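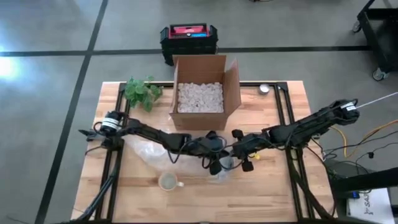
Lundwood Tape Archive: Progress Report to the Drelcombe Fund
Prepared by Nuria Soler
June 22, 2018

Status

Transfer of the Stelline session reels is on schedule. Of the 81 reels in the grant, all have been inspected and cataloged, and the first batch has been digitized at 96 kHz, 24-bit. Five reels showed binder breakdown and were baked before playback. Two of these still shed oxide on the second pass and have been set aside for Florin Vasiliu to assess.

Speed correction

Nine reels were recorded on a machine running slow, so they play back sharp on a calibrated deck. Wouter Vanhove measured the offset against the mains hum on each reel and applied a fixed correction. On one reel the hum drifts between songs — most likely a change of machine partway through the session — and a fixed value does not work. That reel will be corrected song by song.

Catalog

Ermelinda Tavares has matched the tape boxes to the Bratu studio log. Several alternate takes of the slow instrumental are not in the log and are entered as "unassigned." Track titles follow the box labels, including misspellings, with a corrected title in a separate field.

Budget

Spending is within the approved lines. Splicing tape and leader cost more than planned; the difference was covered from shipping.

Next period

Remaining transfers to be finished in August. Listening copies go to Noel Rivera for rights review after that. We request no change to the end date.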